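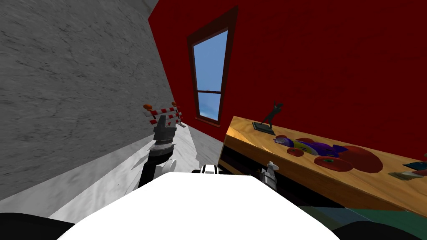
Print this page | E-mail this story

NOTICE TO ALL HOLDERS OF THE ZIMBY SCREEN SAVER

The Office of Desktop Appearance, Municipality of Trodmont, wishes to inform staff that the Zimby screen saver, installed in September on 119 workstations, will be withdrawn at the close of business on 25 December 2019. Staff who do not observe the holiday are asked to save their work before that hour.

The Office has received inquiries concerning the lighthouse. Zimby was licensed as a coastal view with moving water, two gulls and one lighthouse, unlit. The license makes no provision for a keeper. Staff who have seen a light in the upper window are thanked for their reports and need not submit further ones.

Ms. Ljubica Lazarević of Land Records has stated that on four occasions the door at the foot of the tower stood open when she returned from lunch. The Office examined her settings and found them to be standard. The wait time was 11 minutes, the sound was off, and the password box was checked. At the conclusion of the examination the door was closed. Ms. Lazarević has asked that it be entered in the record that she did not close it.

Mr. Onyekachi Okoro, Deputy Supervisor of Displays, was assigned to observe the program overnight on the second floor. His log is complete until 2 a.m. It notes the state of the tide, which the supplier has confirmed does not change, and a small boat leaving the rocks. The remaining entries are in pencil and concern the price of lamp oil. Mr. Okoro reported for duty the next morning at his usual time. He has since requested a transfer to a building nearer the sea, and the request is under review. There is no such building.

The replacement product will be Stakby, which shows colored blocks falling against a black background. Employees who prefer a still picture may choose Kwak, a pond. Both have been tested by this Office for a full week and nothing was seen in either.

Removal will proceed floor by floor, beginning with the basement. Staff are reminded not to move the mouse while the light is on. Where a figure is standing at the rail, the technician will wait until it has gone inside.

Ms. Lazarević has applied to retain her copy. The Office regrets that no exceptions can be made, and returns with this notice the letter she enclosed with her application, which was addressed to the keeper and cannot be delivered by interoffice mail. The reply, which arrived on Monday, is held at the front desk and may be collected upon signature.

Print this page | E-mail this story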